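FOR IMMEDIATE RELEASE
6/7/22

Nornero Opens Second Collection Room for Household Robot Learning

Nornero, a developer of learning software for robots in the home, announced today that it has opened a second room for the collection of training examples. The work belongs to the Skedeo project, which the company began in order to teach robots the small tasks of cleaning and putting away.

In the Skedeo project, an operator guides the robot through a task from the beginning to the end, and the system records the movement of the arms together with the camera views. Each such recording is called an episode. The learning system studies many episodes of the same task, and after this it tries to perform the task without the operator.

The first room has produced 2000 episodes since it was opened. Of these, 785 were made with objects that change their shape when they are held, such as bags, cloths and soft packages. These objects are still difficult for the learning system, and for this reason the second room will give most of its hours to them. The furniture in the rooms is ordinary furniture, and it is moved between sessions so that the system does not learn only one arrangement.

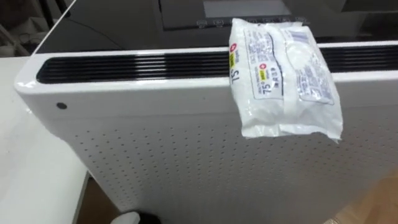
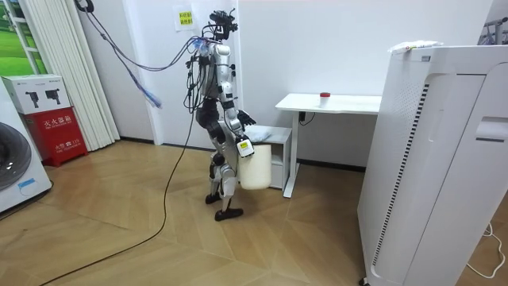
At the Skedeo collection site: a pack of wet wipes lying over the top edge of a white appliance, and a humanoid robot with a bucket in its gripper.

The company has set eight tasks for the coming period. They include carrying a container from one place to another, wiping a table, and picking up light packages from a high surface. For every task the operators receive a short written instruction, but they are free to choose the path of the hand. Nornero has found that small differences between operators are useful for the learning, and it does not ask them to repeat one exact movement.

"In the beginning we removed every episode in which the hand missed the object," said Sayaka Kuroda, who leads data collection at Nornero. "Now we keep them when the operator corrects the mistake. The robot must also see how a person comes back from a bad start. We understood this quite late, and I wish we had kept the early ones."

All episodes are checked by a second person before they enter the training set. An episode is returned if the recording has a gap, or if the written instruction does not agree with what was done. The checking is made with Kondora, a review tool which Nornero developed for its own use.

The company plans to record 1000 further episodes in the second room. A first version of the model trained on the new material, with the name Amano, will be tested internally in July. Results of the test will be published on the company's website, including the tasks that were not completed.

About Nornero
Nornero develops learning software for robots that work in homes and small offices. The company also prepares training data for partners on request. Questions from the press may be sent through the contact form on the company's website.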